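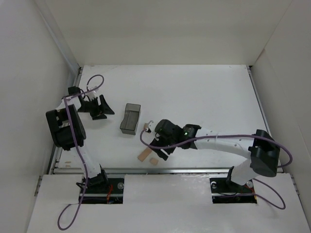 **Trip Notes / Islands**

We took the Sunday ferry out to Stullodton, and I'm still finding sand in my backpack! The crossing from Tultthorpe is 53 minutes if the sea behaves, and it did, mostly. I'd booked the island open day through Salau, which got us the boat, a lunch ticket and a very floppy paper map for $38 each.

The beach by the harbor is fine, but walk north – over six miles if you do the whole loop, and we did – and you get these tiny coves with pale sand and water so clear I went in twice (cold, very cold, worth it). We had one cove to ourselves for most of the afternoon.

Lunch was at the Asadi, up on the hill. Get the grilled fish and sit outside if you can. They were out of the coconut cake by 3, so go early if you care about cake. I do.

Bring water shoes, and bring cash for the little bus back down, because the driver doesn't take cards.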